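**Ticket 1585: right gripper stops short when closing cabinet door**
Opened April 28, 2022
Site: Wiswood office, corridor
Unit: Lotier two-arm base

Right gripper faults on about half the door runs. Log shows a current spike at the wrist, then a hold. Left gripper has no faults. Last service was at roughly 3,000 cycles.

Checked the wrist cable and reseated the connector. No change. Parked the base facing the cabinet with the door open and reran the homing routine from there. 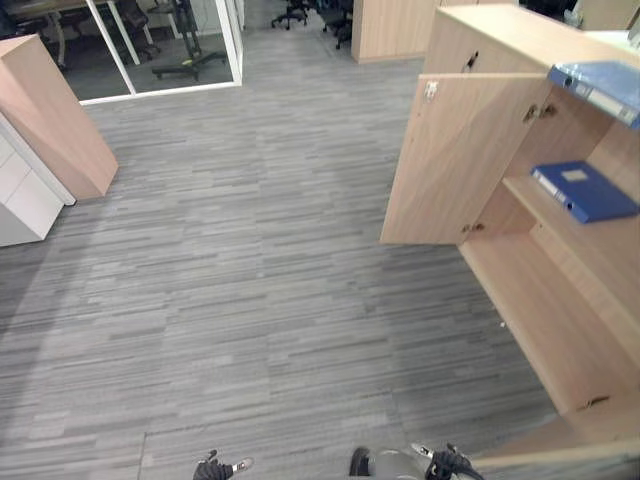

*Base parked at the open cabinet, both grippers low.*

Homing passed on the left. Right wrist came back 34 counts off. Reloaded the offset file from Clulteck and lowered the current limit to 2,000 mA. Five door runs since then, one fault.

Still open. Replacement wrist encoder on order from Qureshi, due in May. Keep door runs at half speed until it is fitted.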